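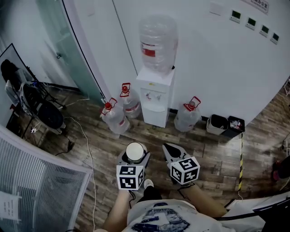 February 11, 2021

Big day over here, the blog passed 3,259 readers overnight and I did a little dance in my socks! Most of them came for the canna-butter brownies (of course they did), which I first posted back in October and have fiddled with ever since. Hermans, the little press over in Brumley, wrote back about the cookbook too. They want 600 words on why I cook with it at all, plus 2 sample recipes, and I've already changed my mind about which ones.

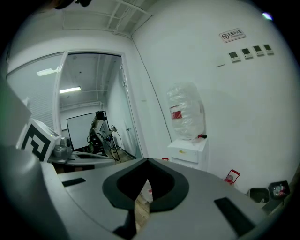

The lemon bars are in for sure. The chili, I don't know, it tasted like lawn last time and I think I let the oil get too hot. Going to try again with less oil and way more cumin. They're talking about printing 1,000 copies, which makes my stomach flip every time I read it. Must remember to get more butter from Hestside tomorrow, and parchment paper, I'm down to one sad sheet.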